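Durnov ゴルフ用レーザー距離計 Gelik 26

商品番号:DV-26G
メーカー:Durnov
カテゴリ:ゴルフ用品 > 距離計・計測機器
在庫:あり(ブラック、グレー)/取り寄せ(ホワイト)

Gelik 26は、ラウンド用の小型レーザー距離計です。前モデルの操作方法を引き継ぎながら、ピンへのロックが速くなり、表示も見やすくなりました。ボタンは電源兼計測ボタンとモード切替ボタンの二つだけです。手袋をしたままでも押し分けられるように、高さを変えてあります。

計測できる距離は最長1,490ヤードです。ただしこれは反射率の高い対象物を測った場合の数値で、旗だけを狙う場合はこれより短くなります。霧や雨の日も計測距離が落ちます。通常のコースで、セカンドショットやパー3のティーショットに使う範囲であれば、気にする必要はほとんどありません。

高低差の補正について

打ち上げ・打ち下ろしを計算に入れた推奨距離を、直線距離の下に小さく表示します。競技で使用する場合は、本体右側のスライドスイッチで補正機能を切ってください。切っている間は接眼部の横に緑の印が出るため、同伴競技者からも確認できます。距離計の使用可否は競技ごとに異なります。事前に競技規定をご確認ください。

ピンロック

計測ボタンを押したまま旗の周辺をゆっくり横に振ると、手前の対象物を優先して距離を固定します。固定すると本体が短く一度振動します。振動は設定で切ることもできます。背後に林があるグリーンでは、旗の根元より少し上を狙うと安定します。

ファインダー

倍率は6倍です。視度調整は接眼リングを回して行います。眼鏡をかけたまま使う方は、ゴムの目当てを折り返してください。表示は黒と赤の二色から選べます。夕方や曇りの日は赤、晴れた日の昼間は黒が読みやすいです。 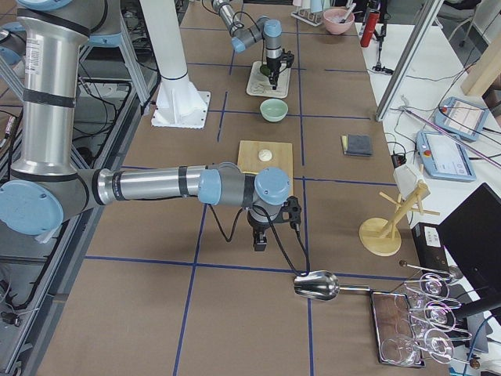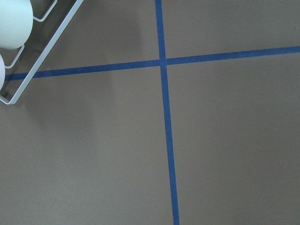
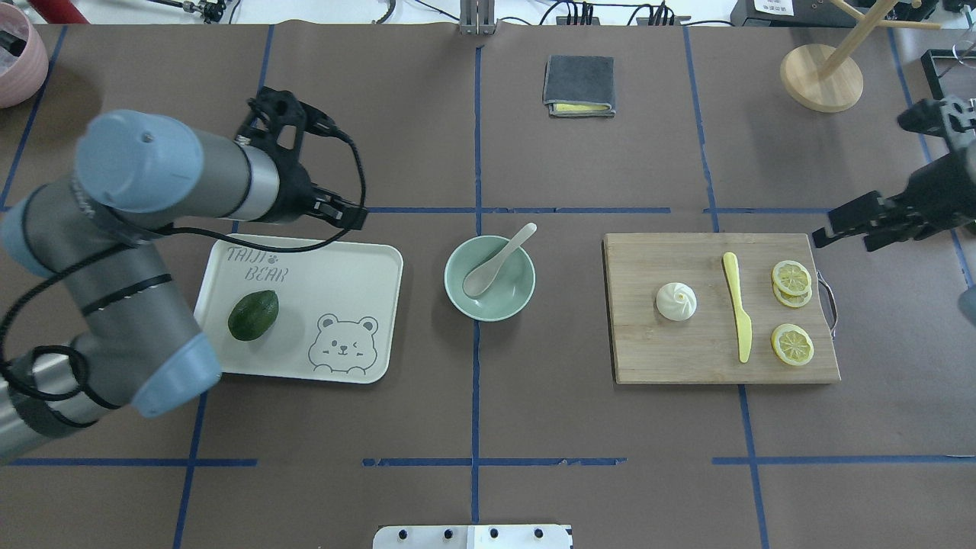
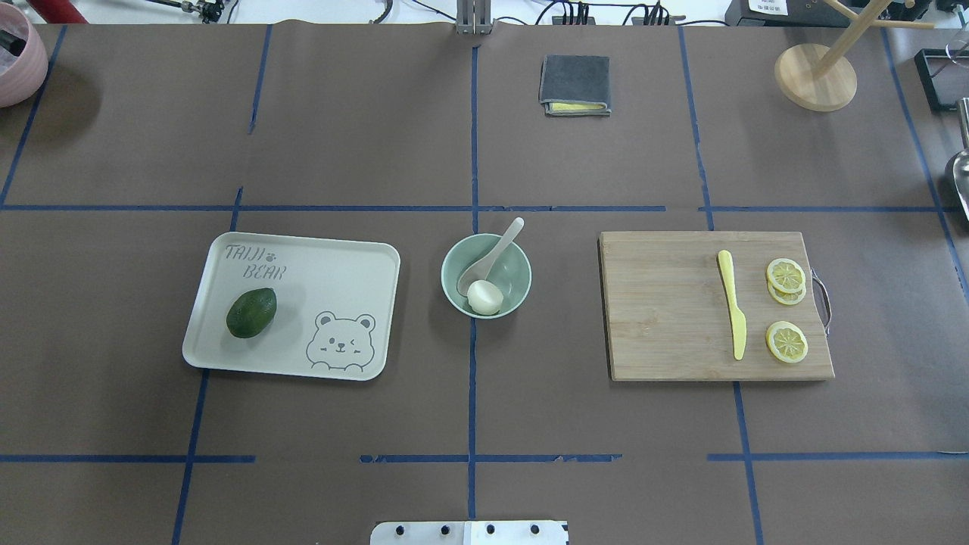
電池

CR2電池を一本使用します。最初の一本は付属しています。残量が少なくなると、ファインダーの左下に電池の印が点滅します。点滅が始まってからもしばらくは使えますが、ラウンド前であれば交換をおすすめします。電池蓋はコインで開きます。閉めるときは、パッキンに砂や芝が挟まっていないか確認してください。

防水

雨の中でのプレーを想定した生活防水です。水中に落とした場合は保証の対象外となります。濡れたまま専用ケースに入れると、レンズの内側が曇ることがあります。ラウンド後は乾いた布で拭き、ケースの蓋を開けた状態で一晩置いてください。

仕様
計測範囲:5~1,490ヤード
表示単位:ヤード/メートル切替
倍率:6倍
重量:118グラム(電池含まず)
高さ:68ミリ
電源:CR2電池一本
付属品:本体、専用ケース、カラビナ、ストラップ、レンズクロス、電池、日本語説明書、保証書

別売品
Rivex マグネットホルダー(カートの支柱に取り付けるタイプ)
Rivex シリコンカバー(ブラック、ネイビー)
Xavier 腰ベルト用クリップケース

マグネットホルダーは前モデルと共通です。シリコンカバーは本体の形が変わったため、前モデル用のものは付きません。お間違えのないようお願いします。Xavierのクリップケースは、シリコンカバーを付けたままだと蓋が閉まりにくくなります。

担当者より

前モデルからの買い替えを迷っている方へ。ピンロックの速さは、店の裏の練習場で並べて比べるとはっきり違います。一方、直線距離の値そのものに差は出ませんでした。今お使いのものに不満がなければ、急いで替えなくてもよいと思います。手が震えてなかなか旗に合わないという方には、新しい方をおすすめします。(フィッティング担当 ボトンド・キシュ)

店頭でのお試し

土曜の午前中は、練習場で実機をお試しいただけます。予約は不要ですが、レッスンと重なる時間帯はお待ちいただくことがあります。雨天時は店内からの計測のみとなります。

よくあるお問い合わせ

左利きでも使えますか。
使えます。計測ボタンは本体上面の中央寄りにあり、どちらの手でも届きます。補正機能のスイッチは右側のみです。

前の計測値は残りますか。
残りません。電源が切れると消えます。単位と表示色の設定は、電池を抜いても保持されます。

スマートフォンと連携できますか。
できません。連携機能が必要な方には別の機種をご案内しますので、お問い合わせください。

保証と返品

保証期間はご購入から二年間です。保証書に販売店の印がないものは、修理が有償になります。未開封品に限り、到着後八日以内であれば返品をお受けします。開封後の返品は、初期不良の場合を除きお受けできません。初期不良と思われるときは、電池を新しいものに替えたうえで、症状と商品番号を添えてご連絡ください。

配送

在庫のある色は、正午までのご注文で当日に発送します。ホワイトは次回入荷が9月の予定です。入荷後、ご予約の順に発送します。他の商品と同時にご注文の場合は、全商品がそろってからの発送となります。別々の発送をご希望の方は、ご注文時に備考欄へお書きください。その場合、送料はそれぞれにかかります。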